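The fault that was reported as nothing

Opinion

At our laboratory we keep a fault log, and for a long time I was proud of it. Every stop of the arm goes in: the hour, the task, the error code and what the operator did afterwards. By the end of last October there were 137 entries. I read them all again this summer, and I did not feel proud any more. Nearly all of these entries describe cases where the robot stopped. A robot which stops is a robot which noticed something. The cases I want to write about are those where it noticed nothing and continued.

The one which changed my opinion happened during kitchen work. We were testing a tidying routine on the counter next to the sink, with chopping boards, because a board is flat, heavy for its thickness and difficult to pick up from stone. The routine is called Treris and it was written in our own group. The controller under it is Sorkura, which we bought. I mention both names because afterwards each side believed for some days that the problem belonged to the other.

The arm closed on a board, lifted it and began to carry it sideways. During the carry the board slipped in the fingers. It did not fall. It turned by a few degrees, one corner dropped, and the arm went on at full speed with a load which was no longer where the program believed it to be. The corner passed over the rim of the sink and hit the tap. The tap was bent. The colleague who was standing there had taken her hand away from it two seconds before, to write a note.

The log for that run says: task completed, no fault.

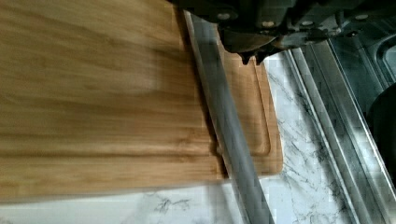
Sidasel Robotics Laboratory
Test engineer, household manipulation group
06/09/2022

I have thought a lot about these words, "no fault". They were correct in the meaning of the software. The fingers were closed to a width which was allowed. The motor current was inside its limits. The arm arrived at its goal. Three conditions were checked and three conditions were satisfied, and a heavy piece of wood had just gone past a person's wrist.

My opinion is simple and I know that some of my colleagues do not share it. I think we should stop treating a slip as a problem of quality and begin treating it as a problem of safety. At present, in most groups I have visited, a slipped object is counted as a failed grasp. It lowers the success rate, somebody is a little disappointed, and the next trial starts. If the object slips but still arrives, it is even counted as a success. The safety discussion is reserved for the arm itself: how fast it moves, how hard it can push, where the stop button is. But the arm ends at the fingers only when the hand is empty. When it holds a board, the board is also part of the machine, and it has corners.

The first argument I hear against this is about cost. If every small movement in the fingers stops the arm, they say, we will never finish a day of testing. I understand it, and I have lost whole afternoons to false alarms myself. However, a stop is not the only possible answer. The arm can slow down. It can lower the object to the counter and hold it there. After the accident we changed Treris in this manner, and the work became slower, but we still finish our days.

The second argument is more serious. It says that we cannot measure a slip well enough. The camera at the wrist is close to the objects and moves together with the arm, so while it moves quickly its picture is often smeared, exactly in the moment when we need it. This is true. In our replay there were frames where I could not tell by eye whether the board had turned. But I do not accept the conclusion. If we cannot see what we are carrying, then we should not carry it fast. A driver in fog does not say that the fog makes the speed limit impossible to apply.

There is also a smaller matter, and here I must criticise myself. The fault form we used, which came to us from the older Tanabe test bench, has no field for "something happened but the robot did not report it". It begins with the error code, and without a code you cannot save the entry. So people did not write. My colleague's bent tap was known to everybody in the room and was in no document until I asked for it. We have now a second form, on paper, with an empty space and a place for the time. It has been used more than I expected, and most of the entries are about objects which moved in the fingers.

I would like to see other laboratories do the same and publish what they find, also when it looks bad beside a high success rate. Until then, when I read that a system has worked for many hours without a fault, my first question will be who was allowed to write the fault down.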